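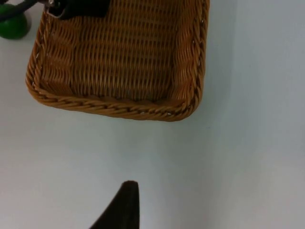 Yee-man Yu asked at our midterm review why we were spending a whole term on fingertips when the camera was the part that kept letting us down. It was a fair question, and it changed the project! We had planned to compare two sets of gripper fingers and write up the winner. After that review we added the wrist camera to the test, and the camera ended up giving us the most interesting results.

What we compared

Our arm is the Getik the lab already had. We ran it with the stock Cukport fingers, which are stiff and flat, and then with a softer set we molded ourselves and named Prostico (the name came off a list, we just liked it). For each set we used two camera settings: automatic exposure, and exposure locked by hand before the first run.

The task was to pick up a green ball from a white tabletop and put it in a woven wicker basket. We like the basket a lot as a test item. The braided rim is thick and twisted, the weave is full of small highlights and dark gaps, and a plain white table next to it is about the worst thing you can give an auto exposure routine.

Results

We did 66 runs with each set of fingers. The stock set finished 23 of them. The soft set finished 61, which had us cheering loudly enough that the class next door came to look.

Most of the stock failures were the ball squirting out sideways as the fingers closed. We tried slowing the close, and it helped a little, but the stiff tips still touched the ball at one small spot on each side. The Prostico tips bend around it, so a grasp that starts off center usually sorts itself out.

The camera is where Yee-man was right. With automatic exposure, the picture got darker whenever the arm moved out over bare table, and brighter again once the basket filled the view. Our rim finder works on contrast, so it kept losing the near edge of the basket halfway through the approach. Locking the exposure fixed nearly all of that. It took 8 tries to find a value that kept detail in the weave and didn't wash out the tabletop, and we wish we had done it in January.

Things we would change

The wrist cable needs a proper guide. Ours is held with tape, and slack can swing into view just when the rim finder needs a clear look.

We would also light the table from both sides. One lamp leaves a shaded side, and a locked exposure can't adapt to it.

Next up is the Man controller, which we only got running on Wednesday. It lets us read motor current during the close, so the soft fingers could stop when they feel the ball. We can't wait to try it.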